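Tresine Hand Gripper – Club Pair

Home > Clubs and Schools > Hand Tools > Club Pair

In stock. Sold as a set of 2. Collection from the Meltau workshop or delivery by post.

The Club Pair is the set used in the Orkisel student project, now offered to other clubs and classes. Students hold one gripper in each hand and do an ordinary job with it, such as putting things in a box or folding a towel. The recordings are then used for the robot arm exercises later in the course. A club can start on the first part before it owns an arm.

What you get

2 hand grippers, black, with blue finger pads
2 spare sets of finger pads
Hex key for the pivot pins
Printed task cards
Carry bag

The camera and memory card are sold separately. See the Maes camera kit if your club does not have its own.

Using it for club work

Most of the task cards can be done at home on whatever flat surface is free. Pick things that are light and will not break. Soft toys and small packets are good for a first session, and an open box gives beginners a clear place to work. Keep both sets of finger pads in view of the camera while recording. 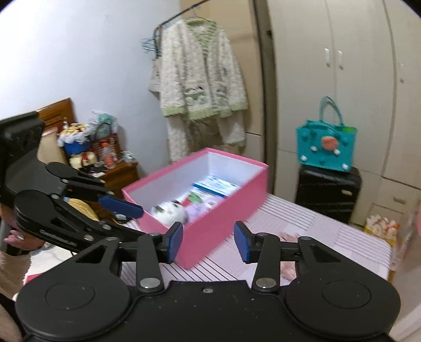 Club Pair with an open box, packing task.

Students should work slowly to start with. Angelica Dimaculangan, who wrote the task cards, suggests doing each card five times before moving to the next one. Left-handed students can use the set as it comes, as both grippers are the same.

Care

Wipe the pads with a damp cloth. Brush dust off the base and keep it out of the pivots – fluff from blankets and knitwear is the usual cause of a stiff finger. Do not oil the pivot pins. Pads are rated for 1000 closings and should then be changed.

Competition use

The Club Pair is accepted in the junior and senior classes of the Orkisel Packing Challenge in June. Entries close on Sat 28 January. Teams must use unmodified finger pads. Coloured tape on the base is allowed for telling the grippers apart.

Reviews

Tumaini Kashindye
We bought a pair for our after-school group of nine. Good for sharing, one pair between three works. The bag zip could be better.

Geert Van Beek
Pads lasted longer than I thought they would. Instructions for fitting the camera are a bit short and we had to ring up. Remedios Macaraeg on the help desk sorted it out.

Related items

Spare finger pads, blue
Maes camera kit
Task cards, set B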